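Reading the soil before feeding it: Carolina Fonseca on compaction in small plots

22/07/2022
Interview by Ju-won Pyo

Carolina Fonseca has tested soil for 15 years, most of them at Aguiar, a small laboratory that takes samples from home gardens and allotments. Her subject is compaction, which she regards as the most underdiagnosed fault in small plots. We spoke in the sample room at Aguiar, where paper bags of soil were drying on racks along one wall.

The typical customer, she said, arrives with a nutrient question. The leaves are yellow, the carrots are forked, and the grower wants to know what to add. "They have already bought the fertilizer. What they want from me is a dose."

In many of these cases the chemistry is adequate. The roots are not reaching it. Fonseca asks each customer to dig a hole one spade deep and look at the side wall before sending anything in. A sound soil breaks into crumbs under light finger pressure. A compacted one comes away in flat plates or in blocks with sharp corners, and roots run sideways along the top of the dense layer.

Last year the laboratory ran its own survey. Growers submitted 253 samples with a penetrometer reading and a short history of the bed. Of those, 191 came from beds that were dug or tilled every year. "I expected the tilled beds to read softer, and in the top few inches they did," she said. "Below that they were harder. You could find the depth of the tiller from the reading alone."

The mechanism is well known in field agriculture, where it is called a plow pan. Tines loosen the material above them and smear the material at their lowest point. If the soil is damp, clay particles are pressed into a thin sealed surface. Water then sits on it, the layer above stays wet for longer, and the next pass does more damage than the first.

I asked what she recommends in place of annual tillage. Her answer was a broadfork, used once, in soil dry enough to crack, followed by shallow work only.

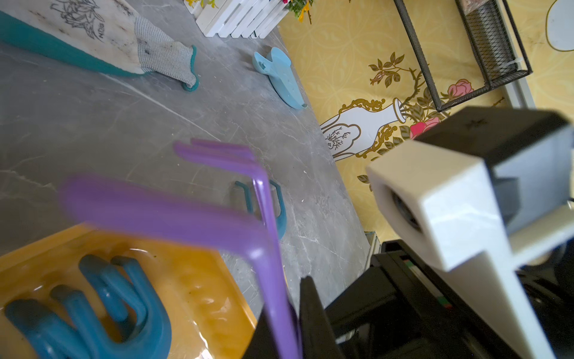
"After that first loosening I would not go deeper than two inches for anything," she said. "You are breaking the crust so that rain goes in. You are cutting small weeds. Neither of those jobs needs depth."

Timing matters more to her than equipment. The test she uses is an old one: take a handful from working depth, squeeze it, and push it with a thumb. If it falls apart, the bed can be worked. If it dents like putty, it should be left. She has customers who keep to a calendar instead, and their readings tend to show it.

Fonseca is cautious about products sold as soil conditioners. She mentioned Skerodine, a liquid that several customers had applied before sending samples. "I can't tell you it does nothing. I can tell you that I couldn't separate those beds from the others." Gypsum she considers useful on sodic clays and of little value elsewhere. Sand added to clay in small amounts can make matters worse – the fine particles fill the gaps between the coarse ones.

Compost is the amendment she defends without much qualification, laid on the surface and left for worms to move. The rate she gives is one inch a year. More than that, repeated over several seasons, pushes phosphorus well past what vegetables can use, and she sees that in older raised beds.

Her own plot in Harnon is heavy silt over clay. She put down permanent paths in January, before planting anything, and has not stepped on the beds since. The paths are 15 inches wide, narrower than she would like with a wheelbarrow.

The laboratory is now repeating the survey on 60 of the original beds, half of them switched to shallow cultivation. Readings are taken at the same points and as close as possible to the same moisture. Fonseca would not discuss early figures. "One season is weather," she said. "Ask me after the third."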